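**Utari** é um método de aprendizagem por imitação para a manipulação robótica de peças pequenas sobre tabuleiros de jogo. Foi desenvolvido no laboratório Plallari e utiliza demonstrações gravadas por teleoperação, sem um modelo geométrico prévio das peças.

## Método

A política recebe imagens de uma câmera no punho do robô e de uma câmera fixa, e prevê sequências curtas de movimentos da garra.

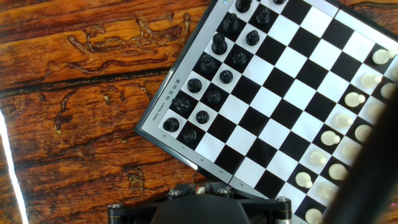
O treinamento foi realizado com 2.475 demonstrações, das quais 2.000 de xadrez e as restantes de damas. A orientação do tabuleiro varia entre os episódios — o método não supõe alinhamento com a base do robô. A tarefa principal consiste em recolocar no tabuleiro uma peça que se encontra fora dele.

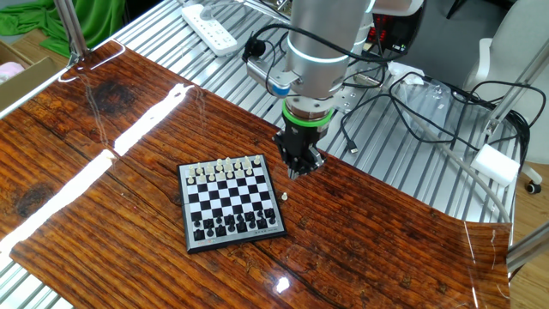 ## Avaliação

O protocolo Harnby prevê 30 tentativas por tarefa, cada uma com o limite de 3 minutos. Uma tentativa é válida somente quando a peça fica em pé, ou apoiada por inteiro no caso das damas, dentro da casa indicada. Os reflexos na superfície da mesa são citados como causa frequente de erro de localização. 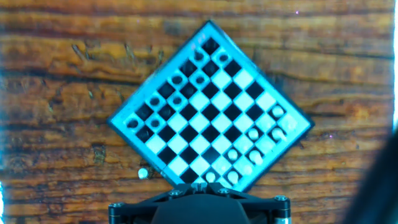
*Tabuleiro de damas visto pela câmera do punho, com uma peça branca fora do tabuleiro, à esquerda.*

## Ver também

- Dhillon (conjunto de dados)
- Aprendizagem por imitação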